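Juvorberg cell

The Juvorberg cell is a two-handed humanoid workstation operated by Stedatum at its Arnlow site. It is used for tabletop sorting of household goods and packaging. The cell entered regular service in February and is maintained under a written schedule drawn up by Yoon-hee Seol, who also wrote the startup procedure still in use.

Setup

Before each run the operator places the table within reach of both arms, levels it, and locks the screens. The head camera is then aligned to the table surface - the cloth is fitted first, as a change of covering requires a new alignment. Both hands are opened and closed 7 times at low speed, and any finger that lags is recorded in the log.

Maintenance

The finger joints are cleaned after every 57 hours of operation. Tendon tension is checked at the same time, and the tendons are replaced at 700 hours. Worn fingertips are changed as a full set for each hand. A revised procedure, issued on 11/20/21, added a wrist inspection and moved spare parts storage to the Barredo building.

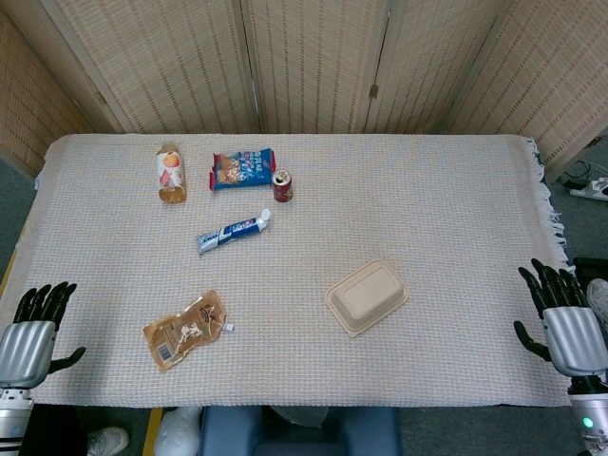

Startup checks end with both hands raised and at rest at the sides of the table. The operator confirms that the fingers are clear of the cloth and of the goods to be sorted. A typical load mixes shapes and surfaces, such as a small red beverage can, a flat snack packet, a tube of toothpaste, and a beige pulp food container turned upside down. Crumpled pouches are included because they are the items most often dropped after a poor calibration. On fringed cloths, the loose threads are kept to one end, hanging over the table edge.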